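Trucos de mesa para montar un brazo robot en el taller
Última actualización: viernes, 28 de julio de 2023

Llevo desde la primavera peleándome con los brazos del proyecto Ametard y ya me toca pasar a limpio las notas, que las tenía repartidas entre tres libretas y el reverso de un albarán de Tendden. Van sin orden, tal como me fueron saliendo.

La base, lo primero. Nada de sargentos "de momento": atornilladla a la mesa desde el primer día. Yo estuve dos semanas con un sargento viejo y cada mañana el brazo amanecía girado un pelín, lo justo para que todas las posiciones guardadas fueran mentira. Perdí una tarde entera buscando el fallo en el programa (¡y era la mesa!). Ahora taladro, pongo arandela ancha y repaso el apriete los lunes.

Luego, la superficie. Sobre madera vista me costaba un montón distinguir las piezas claras, porque la veta mete rayas por todas partes y la cámara de muñeca se hace un lío. Con una lámina gris mate encima la cosa cambia muchísimo. La sujeto con cinta de carrocería blanca en las esquinas, en aspa donde puedo, y si un borde se arruga lo dejo hasta que estorbe. Mejor cinta que adhesivo en spray, que luego hay que rascar – ya sé de lo que hablo.

Y los cables. El de la cámara necesita bastante más holgura de la que uno le daría a ojo. Antes de encender nada, llevad el brazo a mano, despacio, hasta las posiciones más raras que vaya a hacer y mirad por dónde tira. Yo dejo una curva larga apoyada en la mesa, hacia el lado por el que la pinza no trabaja, y no pongo ninguna brida hasta haber hecho el recorrido completo dos veces.

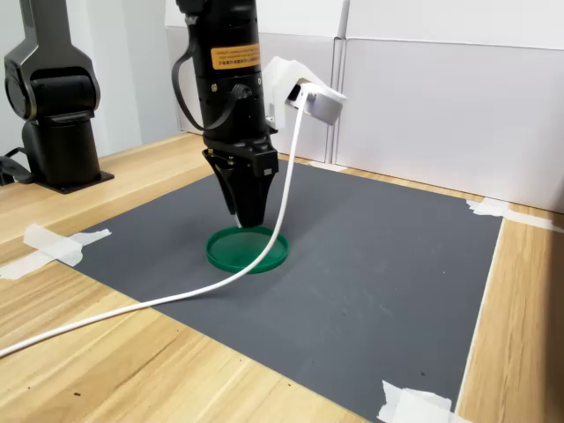

La pinza con los dedos casi juntos sobre la tapa verde, y el soporte blanco impreso con la cámara a un lado.
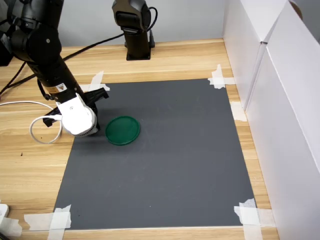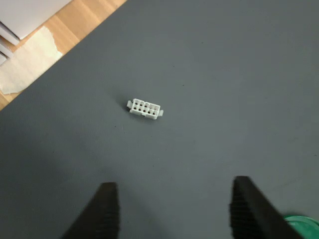
El conector blanco de diez huecos, con la pinza abierta.
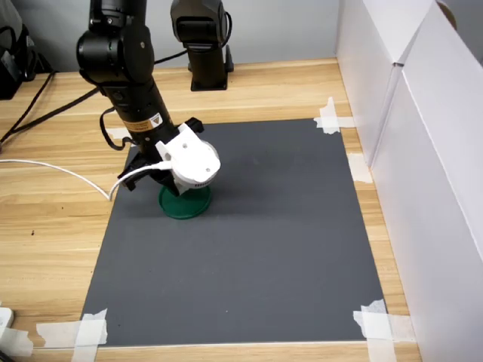

Taller compartido Buschmann – Grupo de robótica y automatización

Sobre las piezas para practicar: empezad con algo redondo, bajito y que os dé igual romper. Una tapa de plástico va de maravilla, porque da lo mismo cómo esté girada y el reborde ofrece algo que morder. Los conectores pequeños son otra historia. Tienen pestañas en los extremos, están más altos por un lado que por otro, se vuelcan si los empujas... Yo no pasaría a ellos hasta que la tapa salga bien 27 veces seguidas, que es la cifra que apunté en la puerta del armario un día de mucho optimismo y ahí se ha quedado.

Con los dedos de la pinza, fijaos en la cara interior. Las estrías finas agarran bien el plástico, pero se van llenando de polvillo y de restos de cinta. Un cepillo de dientes seco y listo. Lo de untarlos con pegamento de contacto para que agarren más lo probé una vez y no lo voy a contar aquí.

Gisela Böttcher me enseñó una cosa tontísima que me ha ahorrado muchos golpes: cuando bajes la pinza por primera vez hacia la mesa, mete una tarjeta de cartón debajo y ve bajando a pasitos. En cuanto la tarjeta roza al moverla, paras y guardas esa altura. Después subes un milímetro y trabajas desde ahí. Ella lo llama "el método Bisby", por un gato que tuvo, creo.

Si colocáis paneles blancos alrededor, poned las uniones solapadas y comprobad que no bailen cuando alguien abre la puerta. A mí me ayudan a que la luz llegue más pareja y a no ver pasar gente por detrás en las grabaciones. Eso sí, dejad libre el lado por el que metéis la mano, y la mano solo entra con el brazo parado y la seta de emergencia pulsada. En esto no hago excepciones ni con los veteranos.

Otra de cables: etiquetad los dos extremos, con fecha si sois de los que cambian cosas cada semana. Los negros parecen todos el mismo en cuanto pasan por detrás de la base.

Me queda por escribir lo de calibrar la cámara, que da para una página aparte. El soporte lo imprimí con la cara inclinada hacia arriba, sin soportes, y el archivo está en la carpeta 201 del ordenador de la entrada, por si alguien quiere retocarlo. Guardadlo con otro nombre, por favor.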